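## 4. Color and resale of used soft toys

Draft as of 7 Jul 2024, E. Voyle to check the Bedden numbers before it goes out.

The listings come from two secondhand markets, Zurkska and Bedden. We pulled 1533 listings in total. Of these 860 ended in a sale, the rest expired or were taken down by the seller. Toys sold as part of a mixed bag were left out – no way to tell what the buyer wanted from the bag.

Color was coded from the main photo in each listing, by one reader (Nwosu), with the second reader (Voyle) taking a random 100 of them again. Most disagreements were between brown and orange, and between gray and a dirty white. Faded toys were coded by the color they are now, not the color in the catalog. This matters for older stock, where a red can easily end up pink.

Brown sells best on both markets. Expected. Bears are mostly brown and bears sell, so the color effect is partly an animal effect, and with the bears taken out the lead shrinks a lot. Gray does well too, mainly elephants and rabbits. Orange is the odd one. It sells slowly for most of the year, is slowest in February, then picks up in the fall and drops again right after. Figure 3 shows orange in both pictures, next to a gray in the first.
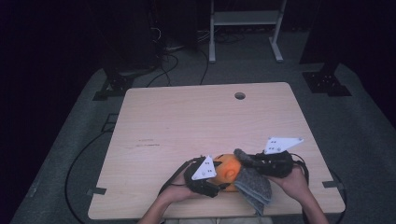 Figure 3. Orange with gray felt (first); orange plush, close up (second). 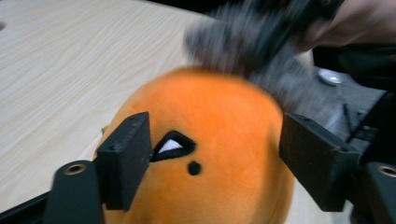 Why does orange sell so slowly outside the fall? Buyers seem to treat it as a Halloween color, whatever the toy is, and sellers make this worse by putting words like "pumpkin" in the title even for foxes and tigers.

Titles were checked seperately. Where an orange fox was listed simply as a fox, the time to sale was close to that of a brown one. Same toy with a seasonal word in the title: much longer, unless listed in the fall. The sample here is small and we would not lean on it too hard. Still the pattern holds on both markets, and Bedden has no seasonal pages at all, so the market's own layout can't be the whole story.

Price is a smaller matter. Orange toys were not listed cheaper than others to begin with. They were marked down more often, usually after the first month, and the markdown did little on its own – sellers who rewrote the title at the same time did better. We did not ask sellers about this. Szabo (the earlier survey, see section 2) did ask, and most of its sellers said they never change a title once it is up.

Two limits. Condition is self reported, and "good" covers a lot, from unworn to missing a nose. And age: toys made before 1900 turn up now and then on Zurkska, listed by dealers, bought by collectors, and color plays a diffrent part there. Those were dropped from all tables in this section and are handled with the Hotilance auction records in section 5.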